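Plellix Two-Arm Tidying Unit
Open day notes and ordering information
Sold by Zultton, Clollerholm

The Plellix picks soft things up off floors and chairs and puts them where you asked. We could have written a longer brochure, but Thoa Lâm, who runs our demonstrations, prefers to let people watch it handle cushions until they run out of objections. The open day on Jun 4, 2022 drew 311 visitors, several of them for the parking.

We don't tidy up before the unit does. Chairs, boxes and a fan stay where they are.

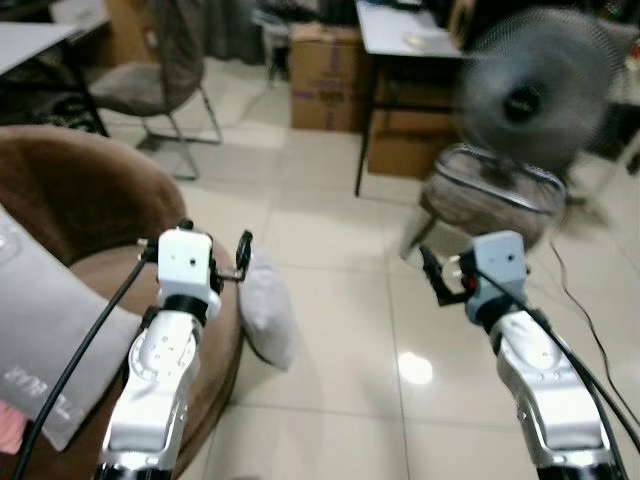 Both arms out, small white cushion on the floor by the brown chair.

Visitors could choose the pillow. Most chose the one they thought would embarrass us. 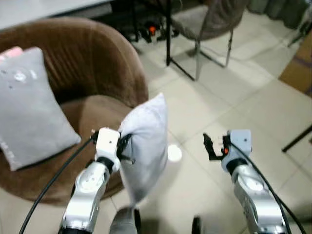 Can it use both arms on one item?
Two-arm lifts are included in the standard package, though for most cushions one gripper is enough and the other waits its turn.

Each arm has its own gripper and its own cable, and either one can be swapped out without disturbing the other. The Võ control package comes installed, with three speed settings. Thoa runs demonstrations on the middle one. The slowest is for people with a great deal of faith and a free afternoon.

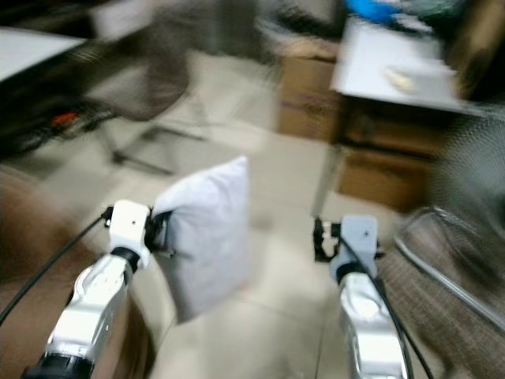 White pillow held in the left gripper, right gripper open.

Finger coverings are a wear part and we sell them as such. Two sets ship with every unit. Fit the second before the first looks like something the dog had, and order more by part name, please, as "the black bits" has led to misunderstandings.
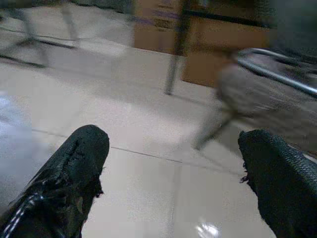
How long does a covering change take?
Allow almost 2 minutes per finger with the tool provided, and longer if you have put the tool somewhere safe.

Orders placed now ship in July. Private demonstrations can be booked at the Clollerholm showroom. Bring your own cushion if you like, but label it.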